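Koltville Workshop Teaches Robot Arms the Small Stuff, One Packet at a Time

By Llinos Mostyn
April | 3 comments | 65 shares

If you have ever tried to pick up a single alcohol pad from a pile of them, with cold fingers and somebody waiting on you, then you already have some sympathy for the machines at Flatari. The small company, which moved into the old Eynon building in Koltville over the winter, has been spending its spring teaching pairs of robot arms to do exactly that sort of fiddly job, and last week they were kind enough to let me sit in for most of a morning (and to keep my coffee topped up while I was there).

The teaching is done by people. An operator sits down with a pair of hand controls, moves the arms through the job from start to finish, and every bit of it gets saved: what the cameras saw, where each joint was, when the fingers opened and closed. One run through is called an example. Put enough of those together and a learning program can start to work out the job for itself, including on a table it hasn't met before.

"People come in expecting it to be like programming, and then they find out it's a lot more like showing your nephew how to fold a shirt," said Anum Gilani, who runs the recording sessions. "You do it slowly, you do it again, and you try very hard not to be sloppy, as it'll pick up the sloppy parts too!"

Her team works in 30-minute turns, and then the operators swap. Crisanto Aquino, who drove a delivery route before he took the job, told me the first week gave him sore shoulders and odd dreams, though he has grown fond of the work since. Small foil packets are his least favorite thing to handle and, he admitted with a grin, the one he is proudest of. They slide, they crumple, they sit on top of each other, and the shiny side can look quite different to a camera from one moment to the next.
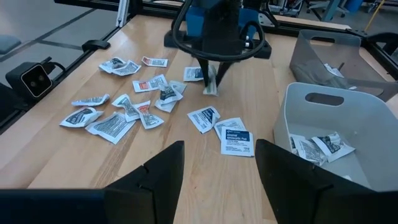
What the packets are for

The job being recorded is sorting medical supplies, which came out of a conversation with Sollateck, a supply firm that puts together first aid kits. Leokadia Zalewska of Sollateck said a good part of her packers' day goes to small, light items that are easy to miscount and tiresome to handle, and she would love to see some help with that. She was quick to add that she isn't promising anybody a robot by summer.

Between examples, the packets get spread out again by hand, and the operators are asked to make a different mess every time. A tidy row would be easier on everyone, Gilani said, but it would teach the arms very little about a real packing bench. Runs where a packet gets dropped are kept as well, with a note attached, so long as the operator goes back and picks it up.

Flatari plans to keep recording with its five operators through the end of the season, and Senan Ó Gríofa, who looks after visits, says neighbors who would like a turn at the controls are welcome to write to him and get on the list. I had my own turn before I left, and I'm sorry to say that my packet is probably still under the table.

Contact the newsroom | Copyright Koltville community news | Back to top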